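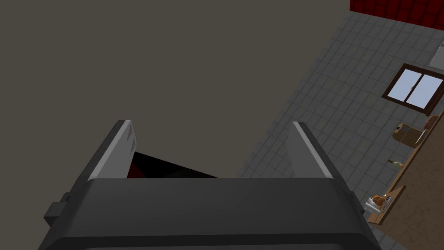

Shortening the Test Stage in a Shared Build Pipeline

Project report, Software Engineering Practice
Bradley Lightfoot, Roswitha Lenz
Supervisor: Sieglinde Meinecke

1. Background

Stillura is the room booking system used by our department. It is a web application with a small database behind it, and students have maintained it for several years. Every change goes through a pipeline that compiles the code, runs the tests, builds a package and puts it on a staging server. When we took it over, one run of the pipeline took 36 minutes. Most of that time was spent in the test stage.

The long wait changed how people worked. Students saved up several changes and pushed them together, and when a test failed it was hard to say which change had caused it. Some merged without waiting for the result. Our task was to make the test stage shorter without removing checks that the maintainers depend on.

2. Starting point

The suite had 229 tests. We sorted them by what they needed in order to run. Of these, 66 started the whole application and a fresh database each time. The rest were ordinary unit tests and finished quickly. The tests ran one after another on a single build agent, in alphabetical order by class name.

We also talked to Hartmut Böttcher, who runs the build server. He told us that a second agent was available but that no job had been set up to use it. He asked us not to change the operating system packages on either agent, so everything we did had to fit in the project's own configuration.

3. What we changed

3.1 One database per run

We moved the database setup out of the individual test classes. The database now starts once, and each test works in a transaction that is rolled back at the end. Nine tests could not be handled this way because they check what happens when a transaction fails. We left them as they were and put them in a group of their own.

3.2 Two groups in parallel

The unit tests and the application tests now run as separate jobs, one on each agent. The package is built only when both have passed. We first tried splitting the suite by class name, but the slow classes all landed in the same half.

3.3 Caching of libraries

The pipeline used to download every library again on each run. We added a cache that is keyed on the lock file. When the lock file changes, the cache is rebuilt.

4. Results

A normal run now takes 9 minutes from push to finished package. A run with an empty cache is slower, but this only happens after a library update. Moving the database setup gave the largest gain. The cache gave less than we expected, as the server already had a fast connection to the package mirror.

5. Problems

Two of the application tests began to fail now and then after the change in 3.1. Both relied on rows left behind by an earlier test. Roswitha rewrote them so that they create their own data. Finding the cause took most of a week, partly because the failures did not show up on our laptops, where the tests ran in a different order.

The staging step still needs a manual approval. Lutz Grube, who looks after the staging server, wants to keep it until there is an automatic rollback. We did not have time to build one.

6. Further work

The nine tests in the separate group could probably be rewritten against a smaller test database. The build log should also record the time taken by each test. We collected those times by hand with a script, which is in the project repository under tools/timing together with a short readme.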